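Open afternoon at the Bekado flat

On October 11, 2024 our group was invited to Bekado, a small company which teaches robots to do housework. I had expected a hall with fences and yellow lines on the floor. The visit took place in a furnished flat, with a kitchen corner, a bed and shoes on the tiles. We were asked to stand along the wall and speak quietly.

The task of the afternoon was packing: soft toys on the bed, and a cardboard box to put them in. The person doing it works with two grippers held in the hands, and what the cameras record is used later to train the robot arms.

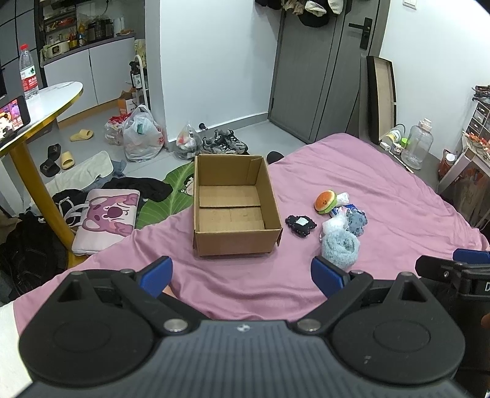 Photo: Damián Maldonado

Damián Maldonado, who guided us, explained that soft things are much harder than cups or bottles. A cup has the same shape each time you take it. A plush toy bends, turns and hides behind its neighbour, and the robot must decide again where to hold it. For this reason the team likes toys such as the hamburger with its bun, and also the long-haired ones, where the fingers can close on the fur and miss the body.

The plan is to record the packing task 700 times before the end of November. The toys are laid out differently every time, and the box is also moved a little.

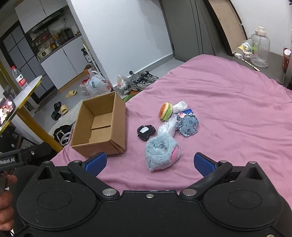 Some of our members wanted to know why the room is not kept tidier. Mr Maldonado answered that a real home is not tidy either – a robot that has only seen clean white tables will be lost in it. We found this a good answer, and a comfortable one for those of us with children.

Afterwards two of us were allowed to try the grippers. My arms were tired very soon, and I have more respect now for the people who do it daily.

A second visit is planned in November, this time to Gudanov, with places for 100 guests. Please write to the office if you would like to come.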